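How to Set Up a Tabletop Arm Demo for an Open Day

These are the steps we use at Kesik when visitors come to see the arm sort office supplies. They assume you already have a working arm with a wrist camera and a trained routine. Ours is a Tindent arm and the routine is called Lilia. Adjust for your own gear.

Before the doors open

1. Pick the table first. Visitors lean on things, so leave the arm at least an arm's length in from any edge where people will stand.

2. Clamp the base and load the demo profile. On our controller it is profile 266. The full-speed profile stays locked for the day.

3. Run the pick cycle 5 times with no one near the table. If it misses twice, recalibrate the wrist camera before you change anything else.

4. Check the camera feed again once all the room lights are on. We calibrated at 8 in the morning at the Hollenstein open day in September and had to do it over at noon.

During the demo

5. Start with the arm parked. Say what it is going to pick up, then start the cycle. People watch more closely when they know what to look for.

6. Keep one person at the stop button and a second person talking. Do not give both jobs to the same person.

7. Put the wrist camera feed on a screen facing the visitors. The view tilts a lot as the arm moves, so pause it over the supplies and let people find their bearings.

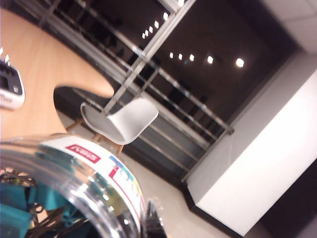

Wrist view, with the jar of teal binder clips close to the camera.

8. Clear plastic is a good talking point. Highlights on a curved wall can confuse a camera, and children like to guess which clip the arm will go for.

9. Let visitors choose the next item, but have a staff member place it. Hands stay off the table until the arm is parked.

After the last group

10. Park the arm, cut the power and save the log. Error 1061 in the log means the gripper closed on nothing. A few of these are normal.

11. Write down the questions you could not answer and bring them to the next planning meeting.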